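Speaker notes — budgeting for a two-arm tabletop cell
Thursday session, small room

Start on time even if people are still finding seats. Say hello, say thanks to Krešimir Halilović for setting up the room, and go straight in.

Opening. I love this part of the job. I know most people would sooner talk about what the arm can do than what it costs to keep one on a table, but the money side is where you get to decide what kind of year you'll have! Ask for hands: who has bought an arm already? Who has a quote sitting in their inbox? Who is still trying to get somebody to say yes? Pitch the rest to whichever group is biggest.

What we had to spend. Our first request at Skomier was for one line: the arm. That was my mistake and I own up to it early in the talk, it relaxes the room. We got the arm approved and then spent the spring going back for everything that touches it. Purchasing was very patient with me. The second time we wrote the request by the table, meaning everything that sits on it, hangs over it or plugs into it, and it went through in one meeting.

The five headings we use now. Read them slowly, people write these down.

Arms and controllers. Grippers and fingers. Cameras, mounts and cable. The table, frame and lights. Things to pick up.

Pause here for the laugh on the last one, then tell them it's a real heading with real money in it.

Arms. Get quotes in the same month. We had one from Cedlow in February and one from Furtună much later, and by then the first had lapsed and we were comparing old apples with new ones. Ask each vendor to split the quote into hardware, software and support. If they won't split it, ask again. Ask what the support line looks like in year two, and get it in writing — I can't say this loudly enough. Ask about lead time for a replacement joint, too. A good sales engineer will know it off the top of their head and will be glad you asked.

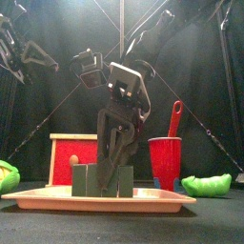
Grippers are the heading I'd fight for hardest. Most of us pick one from a catalog by payload, and payload is almost never what stops you on a tabletop. Space is. Put your parts on the table, push them as close together as they'll be on a bad day, and measure what's left for the fingers. Point to the gap between the green blocks, where the two black fingers are going down. That gap is your spec! Stroke, finger width and finger thickness all come out of it, and you can write those three numbers into the request before you open a single catalog. While you're there, budget for a second set of fingers. We bought ours through Drarkia, one spare pair per gripper, and I've never had to defend that line.

Cameras. Wrist camera and fixed camera are two separate lines with two separate mounts. The mount gets forgotten, and so does the cable. Run a piece of string along the arm from the wrist to wherever the computer will live, move the arm to its farthest reach, and buy cable to that length plus slack. Ask the room if anyone has bought a cable that was a hand too short. Everyone has.

Table, frame and lights. If two arms share a table, plan the frame first and the table second. You want somewhere to hang lights and cameras that doesn't shake when an arm stops hard. A plain dark backdrop is cheap, and I recommend asking for it by name so it doesn't get trimmed as decoration. Same with lamps. We ask for two spares.

Things to pick up. Okay, the fun one. Our line for this is 216 dollars a quarter, and it's the best value in the whole sheet. It covers blocks, cups, kitchen tools, soft toys, boxes, trays. Mix hard things with soft ones, tall with flat. Buy duplicates on the same day, from the same shelf, as shops change their stock and you will never find that exact cup again. Keep the receipts together in one envelope. Finance will accept "plush vegetable" as a description if it always lands under the same heading, and I'm speaking from experience.

Numbers slide. Keep this quick. We set aside 3000 for everything outside the arms in the first quarter and came in at 3089. Let that sit for a second, I'm still proud of it. The overrun was cable. If someone asks about the arms themselves, tell them I'd like them to get their own quotes, prices move too much for mine to help anyone.

Time. Allow 14 working days between the last delivery and the first thing you promise to show your boss. Ours went on squaring up the frame, redoing one camera mount, and waiting for a power strip. Put those days in the plan as a line, with a name next to it. People budget money beautifully and then give themselves a weekend to set up.

Questions I expect. New or used? Used is fine for frames and tables, and I'd be careful with used arms unless the controller comes with them and the vendor will still answer the phone. One arm or two? Start with one if you have to, but buy the table and frame for two — moving everything later costs you a month. Lease or buy? Depends on your finance people, so take one of them to lunch before you write anything.

If there's time left, do the exercise: everybody takes one sheet, writes the five headings down the side, and fills in only what they already own. The blanks are the request. Walk around while they do it and look over shoulders. Bring spare pens.

Leave the sheets by the door for anyone who wants an extra.

Last updated: February
Contact: Skomier talks and training | © Skomier | Back to top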